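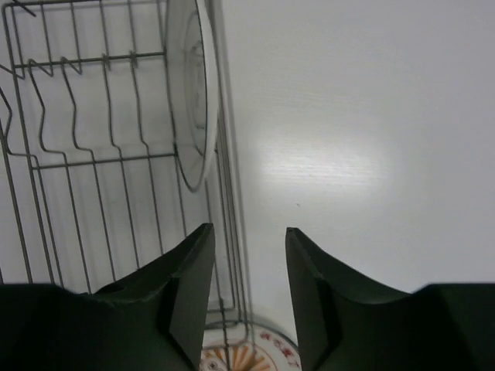 Figure 1. Metal wire dish rack with one plate in an upright slot.

Who Washes the Mugs? Shared Kitchen Habits in a Student Residence
Final report, Introduction to Social Research Methods
Submitted 2023-12-31

1. Background

Draltach House has four floors, one kitchen per floor, and a laminated sign in each kitchen asking residents to wash up after themselves. The sign has been there longer than any current resident. I live on the third floor, where it hangs over the sink and is slightly splashed.

The project began as a study of noise complaints. The residence office declined to share its complaint log, and my first proposal came back with the word "feasibility" circled twice. Dishes had the advantage of being available at all hours.

My research question was whether people who say they wash up right away do so, and whether the type of sign makes any difference. The course reader has plenty on shared resources, most of it concerning fish and grazing land. I found very little on mugs.

2. Method

The work had two parts. The first was a questionnaire slipped under doors in October. I printed 200 copies and got back fewer than I had hoped, including one that had been used as a shopping list (eggs, batteries, the cheap rice). The list was left out of the analysis.

The second part was observation. I visited the second- and third-floor kitchens at breakfast, late afternoon and midnight, and recorded every item left in the sink or on the counter beside it. Items on a drying rack were scored as washed. I did not inspect them closely, and a reader who has lived in a residence may consider this a generous rule. Over the full observation period I logged 415 unwashed items. Each visit lasted 15 minutes, long enough for people to ask what I was doing and then wash something in front of me.

Halfway through, I replaced the second-floor sign with a new one. The old text read "Please be considerate and clean up after yourself." The new text read "Most people on this floor wash up within the hour." I based this on the questionnaire answers, so it was true in the sense that most people had said it. The third floor kept the old sign.

3. Results

Nearly everyone who returned the form described themselves as washing up "right away" or "within the hour." Asked about their neighbors, the same people mostly chose "the next day" or "eventually." Both cannot be right unless the dishes belong to somebody outside the building.

Mugs were the most common item by a wide margin, followed by cutlery and then pans. Plates came well behind. My guess is that a plate takes up enough of the sink to be embarrassing, while a mug can be put down quietly. Pans had their own category of excuse, "soaking," which in one case covered nine days.

After the sign was changed, the second-floor numbers fell for the first week. By the third week they were back where they had started. The third floor, with no new sign, improved a little over the same period, and I have no explanation for that except that I live there and had started washing things.

4. Limitations

The last point is a serious one. I set out to be a neutral observer and lasted until the incident with the lentils. Any item I washed myself is marked in the log with an asterisk, and there are more asterisks than I would like.

The people who returned the form were probably the tidier ones. My presence with a clipboard changed behavior, although never for long. Two kitchens are also too few to say much about signs in general, and the second floor has a dishwasher that works on some days.

5. Discussion

The results fit the usual finding that people judge their own habits more kindly than those of others. They give weak support, at best, to the idea that a sign stating a norm works better than a polite request. A longer study should rotate signs through all four kitchens and be run by someone who lives elsewhere.

The new sign was taken down at the residence office's request, and the laminated one is back in its old place. A copy of the questionnaire is in Appendix A. The observation log, with asterisks, is in Appendix B.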